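Clube de Robótica Barroso - Guias de bancada
Guia 2: montar e calibrar dedos flexíveis numa garra paralela

Nível: intermédio
Pré-requisito: guia 1 (segurança, paragem de emergência, ligação do controlador)
Revisão: Nuria Urquijo e Iker Llorente

Objetivo

No fim deste guia a equipa deve ter dois dedos flexíveis impressos, montados e alinhados, e uma sequência de preensão que pega num objeto cilíndrico sem o amolgar. É a base da prova de recolha do torneio Skotamano, cuja eliminatória interna se faz em abril.

Material

- Garra paralela da bancada, com carros e parafusos M3
- Filamento TPU 95A
- Chave Allen de 2,5 mm
- Paquímetro
- Latas de bebida vazias, abertas e passadas por água
- Computador com o Grollora instalado e o perfil "garra_dedos" carregado

1. Preparar o modelo

Abrir o ficheiro do dedo no programa de fatiamento. A peça tem uma parede interior contínua e, por fora, uma série de células separadas por nervuras finas. Não preencher as células nem acrescentar suportes dentro delas. Orientar o dedo deitado, com as células abertas para cima.

Parâmetros: altura de camada 0,2 mm; três perímetros; velocidade baixa; retração reduzida. Imprimir os dois dedos na mesma mesa e com o mesmo rolo. Dedos impressos em rolos diferentes dobram de maneira diferente e a calibração deixa de servir.

2. Verificar as peças

Limpar os fios de plástico entre as nervuras com um alicate de corte. Dobrar cada ponta à mão. A parede interior deve ceder ao longo de todo o comprimento, sem vinco. Se uma nervura descolar, a peça vai para o lixo; a cola endurece a zona e estraga a curva.

3. Montar na garra

Desligar a alimentação. Abrir os carros à mão até ao batente. Encostar a base do dedo ao carro e apertar os parafusos alternadamente, sem forçar - o TPU esmaga e a rosca perde aperto ao fim de alguns ciclos. Confirmar que as paredes lisas ficam viradas uma para a outra.

Medir a altura das pontas a partir da flange. Uma diferença até 0,5 mm é aceitável. Acima disso, desapertar e repetir.

4. Definir aberto e fechado

Ligar a alimentação e abrir o Grollora. No separador "Garra", mandar a garra para aberta e gravar a posição como P_ABERTA. Fechar depois em passos curtos até as pontas se tocarem e gravar P_TOQUE. No protótipo do clube, P_TOQUE ficou em 1 622 passos do codificador. O valor é só indicativo e cada montagem tem o seu.

O limite de corrente entra no mesmo separador. Começar em 43 % do máximo. Com o perfil antigo, a 62 %, as latas vazias saíam marcadas.

5. Aproximação vertical

Colocar a lata de pé. Levar o braço para cima dela com a garra aberta e o punho na vertical, e descer em modo manual. Usar a câmara do punho para centrar: a tampa deve ficar entre as duas paredes interiores, com folga visível dos dois lados.

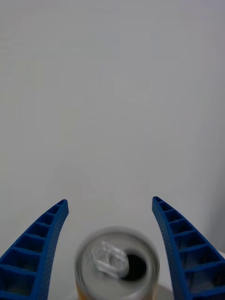 Fig. 1 - Garra aberta sobre a lata, vista do punho. A folga é menor do lado do dedo esquerdo.

Corrigir no eixo transversal, em incrementos de 1 mm, até as folgas se igualarem. Uma lata descentrada é empurrada pelo primeiro dedo que lhe toca e pode tombar antes de o segundo chegar. Ler a posição só com o braço parado; uma imagem arrastada dá um centro errado.

6. Fechar e levantar

Executar "fechar_suave". Esperar que a corrente estabilize, subir 50 mm e manter cinco segundos. Repetir dez vezes e anotar o resultado na folha da equipa.

Problemas frequentes

A lata escorrega ao subir: descer mais 5 mm antes de fechar. Só depois mexer na corrente.
A lata roda durante o fecho: um dos dedos está torcido na base. Voltar ao passo 3.
Erro de limite no Grollora: P_TOQUE foi gravado com o limite de corrente antigo. Gravar de novo.

Entregar a folha à Esperanza Toledo antes de passar ao guia 3.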